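Solventes no poço: notas sobre a contaminação em Skanik

Voltei a abrir os boletins de análise do furo de Skanik em novembro, depois de um vizinho me perguntar se a indemnização ainda se podia pedir. Pode, mas o processo depende de documentos que muita gente deitou fora.

O que dizem os boletins

O furo abastecia 372 casas. O composto em causa é o tricloroetileno, um desengordurante de metais que a oficina Nunico usava para limpar peças. Na amostra mais alta, o laboratório Lolitz mediu 878 microgramas por litro. O composto é mais denso do que a água e desce até encontrar uma camada pouco permeável, de onde se vai dissolvendo durante anos. Fechar a fonte não limpa o aquífero.

Ferver a água também não é boa solução: o solvente é volátil e passa para o ar da cozinha. O mesmo acontece no duche, e por isso a exposição não se calcula só pelo que se bebe.

Passei a tarde de domingo na sala a separar boletins por data de colheita. Faltam 12, todos do período em que o furo mudou de operador.

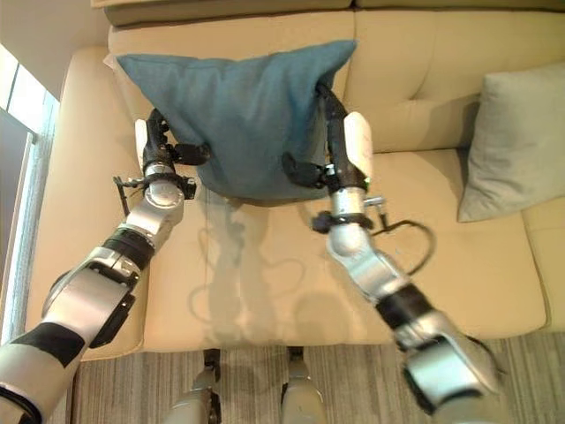 O que juntar ao pedido

Prova de residência: contrato de arrendamento, escritura ou faturas da água em nome do requerente. As faturas da luz foram aceites em dois casos que conheço, com declaração da junta.

Registos clínicos: relatório com diagnóstico e data. Uma lista de medicamentos não chega.

Nexo causal: é a parte difícil. O parecer da Alemayehu trata a exposição por períodos de residência — e um intervalo mal datado baixa a classificação.

A taxa de entrada é de 500 euros, devolvida se o pedido for admitido. Quem já entregou e recebeu um pedido de esclarecimentos deve responder por escrito e guardar o comprovativo de envio.

Ainda não consegui confirmar se os inquilinos sem contrato registado ficam abrangidos. Quando tiver a resposta, atualizo esta página.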